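びんは、どうしてあんな形なの？

冷蔵庫をあけると、飲みものの入れものがならんでいるよね。紙パック、かん、それからびんやボトル。じっくりながめたことはあるかな？ いつもは中身のことばかり考えてしまうけれど、入れものの形にも、おもしろいひみつがたくさんつまっているんだ！

まずは、体の名前から
びんには、人の体ににた名前がついているよ。ふたのすぐ下の細いところが「首」、そこからふくらんでいくところが「肩」、まんなかが「胴」、いちばん下が「底」。首があって肩があるなんて、なんだか人みたいだよね。中には、胴の一部がきゅっと細くなっているものもある。そこは「くびれ」とか「腰」とよばれるよ。

細い首にも、ちゃんと役目がある。口が広いコップをいきおいよくかたむけると、水がどばっと出てしまうけれど、首の細いびんなら、とくとくと少しずつそそげる。「とくとく」という音は、中身が出ていくかわりに、空気が中へ入っていく音なんだよ。こんどお茶をそそぐとき、耳をすませてみて！

くびれのほうは、手で持つときに大かつやく。まっすぐなつつをにぎるより、へこんだところに指をかけるほうが、すべりにくいんだ。しかも、でこぼこした形は、さわっただけで「あ、あれだ！」とわかる。目をとじていても見分けられる形って、すごいと思わない？
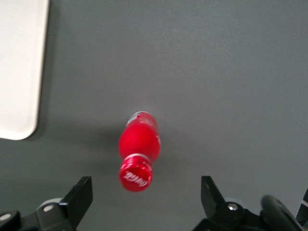 横にねかせた赤いコカ・コーラのボトル。肩のふくらみと、くびれをさがしてみよう。

立てるのと、ねかせるのと
おなじびんでも、立てたときとねかせたときでは、ようすがずいぶんちがう。立っているびんは、底がテーブルにぴたっとついている。底が広くて、重いところが下のほうにあるほど、たおれにくい。反対に、せが高くて底がせまいびんは、ひじがちょっと当たっただけで、ぐらり！

では、ねかせたらどうなるだろう。まるい胴のびんは、ころころところがる。ところが、よく見ると、まっすぐにころがるとはかぎらないんだ。首のほうが細くて胴のほうが太いびんは、カーブをえがいてころがることがある。太いところは一回りで長く進み、細いところは少ししか進まないからだよ。紙コップをねかせてころがすと、このカーブがとてもよくわかる。

やってみよう！ ころころ実験
用意するもの
ふたのしまるプラスチックの空きボトル 2本
水
平らなテーブルとタオル

1本には水をいっぱいに入れて、ふたをしっかりしめる。もう1本は空のまま、ふたをしめる。
テーブルのはしにタオルを丸めておく。これがゴールのかべになるよ。
2本をならべてねかせ、おなじくらいの力でそっとおす。
どちらがまっすぐ進んだかな？ 動きだしが重かったのはどっち？
5回くりかえして、けっかをノートに書いておこう。

水を半分だけにすると、また動きがかわるよ。中で水がゆれて、進んだりもどったり。わたしはこれが大すきで、ついつい何度もころがしてしまう。ガラスのびんはわれるとあぶないので、実験には使わないでね。

光のすじをさがそう
つやつやしたボトルには、もうひとつ楽しみがある。明かりの下におくと、表面に明るいすじができるんだ。これは光がはねかえって目にとどいたもので、「ハイライト」というよ。胴がふくらんだところでは、すじもふくらみにそって曲がる。ボトルの絵をかくときは、このすじを白く残しておくと、ぐっとまるく見える！ 反対がわを少しこい色でぬるのも、わすれずに。

さあ、台所にはどんな形の入れものがあるかな。しょうゆ、ソース、ドレッシング。首の長さと肩のふくらみをくらべて、気に入った形をひとつ、絵にかいてみよう。

文 クレセンシオ・ベントゥーラ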